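Household chore automation

Household chore automation is the use of machines to do domestic work such as cleaning, cooking, laundry, tidying and wrapping or packing goods. The term usually covers general-purpose robots with one or two arms and leaves out older appliances such as the washing machine and the dishwasher, which do one job in a closed box. Many of the same tasks turn up in small shops and packing rooms, and the two fields share most of their methods.

Background

Floor cleaning was the first household job to be given to mobile robots on a large scale. It suits a machine well: the floor is flat, the robot does not need to pick anything up, and a missed spot can be covered on the next pass. Lawn mowing followed for similar reasons. Work that calls for hands has moved more slowly. A robot that can lift a mug from a known place on a counter may fail when the mug is turned around, or when a dish towel has been left over it.

Soft materials

Cloth, paper, plastic film and string are among the harder things for a robot to handle. They change shape when touched, and a camera often cannot tell how many layers are present.
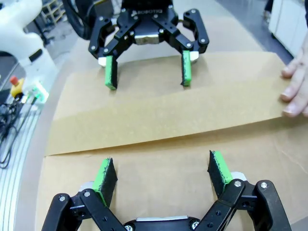
Paper folding and gift wrapping are common test tasks for two-armed robots. The sheet has to be held in one place while it is moved in another, and a crease made in the wrong spot is hard to remove. Overlapping sheets add to the difficulty, as a fingertip meant for the top layer can drag the one under it. Many setups use simple two-finger grippers with padded tips, and a person may still help, as where a hand presses down the right edge of the upper kraft sheet while one gripper's green pads touch the same sheet. Trials of this kind are normally reported as assisted and are kept apart from runs in which the robot works alone.

Trials

The Tritetholm trial compared robot and human work on 40 chores chosen from homes and small shops. It was led by Rocío Chávez and logged 763 attempts over one winter, of which 566 were finished without help. Most of the failures came from laundry and wrapping. Wiping tables, loading bins and moving boxes gave the best results. The Leitner list, a set of chores ranked by difficulty, was drawn up afterward from the same records and places fitted sheets last.

Vusside, a maker of packing equipment, ran a shop-floor test of its Tanik two-armed station in November. The station packed roughly 400 parcels. Boxes of a fixed size went through at a steady pace, but paper wrap was returned to hand packing before the test ended.

Current limits

Speed remains a problem. A fold that takes a person a few seconds may take a robot a minute or more, and the time grows if the machine has to let go and try again. Cost, safety around children and pets, and the need for someone to reset the work after a failure also limit use in the home. In shops, robots are mostly kept to jobs where the items and their positions can be controlled in advance.

See also: Domestic robot; Bimanual manipulation; Packing machine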